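How to iron a big tablecloth without losing the will to live
By Aldana Espinoza
January 18, 2026
Print this page | E-mail to a friend

I put off ironing big cloths for years. Mine is a plain cotton one I got at the Stomside market, much bigger than any ironing board, and every time I finished one end the other end was creased again. So I changed how I do it, and now it takes me about 50 minutes with the radio on.

Start with the cloth still a bit damp. If it's bone dry, spray it all over with water, roll it up like a sleeping bag and leave it for 17 minutes (my oven timer was set to that once and I've stuck with it!). You want it damp in the middle of the roll too, so have a feel before you start. 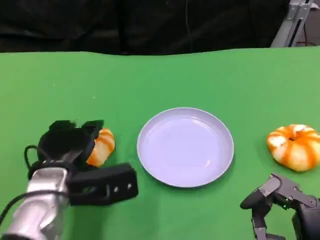 Next, forget the board and use the table. Lay down 2 old bath towels, then a clean cotton sheet, and pull the whole lot smooth. Don't do this on a varnished table unless you've got a proper heat mat underneath - I borrowed my neighbour's for ages before buying one.

Fold the cloth in half with the wrong side out and iron from the middle towards the hems. Long slow strokes, and lift the iron when you turn round, or you'll drag a new crease in. Then open it out, flip it and do the right side. Dark or strong colours can go shiny, so I only ever press those on the back.

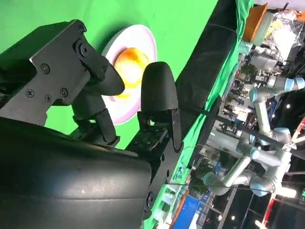

Bright green cloth in the background.

Hems come last. Pull each one gently with your free hand as you go, and if a corner has gone wavy, give it a puff of steam and pat it flat with your palm once it's cooled a bit.

Let the cloth hang over a door or the banister till it's properly cool before you fold it. I roll mine round a cardboard tube now - no fold lines at Easter.

Contact | Copyright Aldana Espinoza | Back to top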